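The Andau grip fault was a slow loss of holding force in the Drirkar, a two-armed bench robot used for pouring and sorting liquids. It was first written up by Ngọc Thân at the Mạch teaching laboratory in October, after a cup slid down through the fingers partway into a pour and coloured water went everywhere.
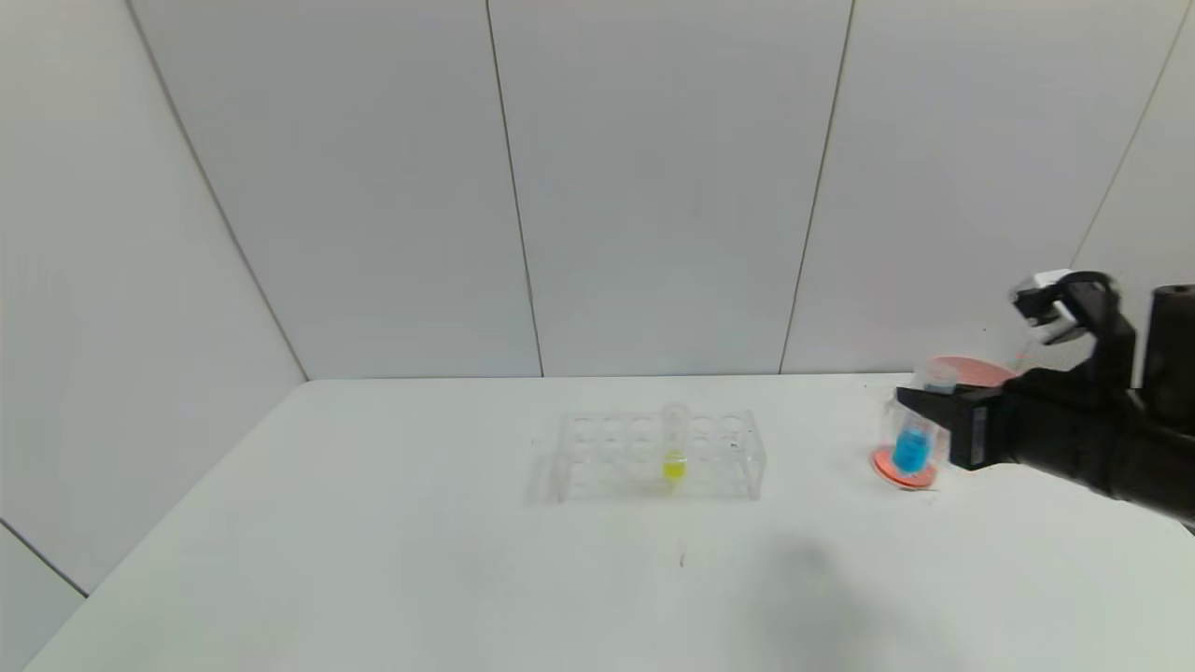 What caused the grip to weaken? A worn spring in the finger drive, which let the jaw creep open a little on long holds.

Clear plastic cups, like the one held upright with blue liquid in it, were the most troublesome, being smooth and rather bendy. Dokon, the maker, now asks owners to change the spring every 500 holds, and the old figure of 1,000 was withdrawn on 2026-01-12.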